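Pultitlow Tabletop Simulation Kit: Frequently Asked Questions
Last updated April 2, 2025

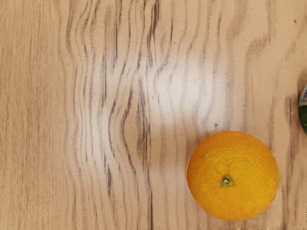
Overhead view from the Pultitlow kit: orange on the wood-grain table.

What do I get for my money?
The Pultitlow kit is a simulated tabletop, a library of 381 objects to put on it, and a set of pick-and-place tasks. You bring the robot model and the patience. A license is $670 per lab, per year. Seats within the lab are unlimited, so please stop sharing one login.

Is the picture at the top a photo?
No, it's a render. We take the question as a compliment. If you're still unsure, the dimples in the peel and the little green star at the stem are modeled too, and yes, somebody was paid to do that.

There's glare on my table. Is that a bug?
It's a feature with a bad reputation. Real tables sit under real lights, and a policy that falls apart at a shiny patch will do it again in front of your funders. You can move the light, dim it, or turn the highlight off under Scene > Lighting. We leave it on by default.

The wood grain is a bit much.
It is wavy, we'll give you that. The kit has plainer tops, including a flat gray that has never distracted anyone or anything. Start there and switch to the wood once your success rate makes you smug.

Why is part of an object past the edge of my overhead view?
Your spawn area is wider than your camera's view. Shrink one or raise the other. Some customers keep it that way on purpose, to see what their model does with a sliver of something green.

Can I bring my own objects?
Yes, up to 100 per project. Meshes need a closed surface and a sensible mass. Last November we opened a ticket about an orange that weighed as much as a refrigerator. The gripper was fine. It just didn't go anywhere.

Does it work with Lustitent controllers?
Yes, with the Lustitent bridge, which is a free download. The older Haworth bridge still runs but gets no updates.

How long is the Urkenley benchmark?
2,221 episodes. Start it before you go home. If it stops partway through, use the resume flag, which is described on page one of the manual and in most of our support replies.

Can I get a refund?
Within 30 days, yes. You don't have to tell us why, though we will ask.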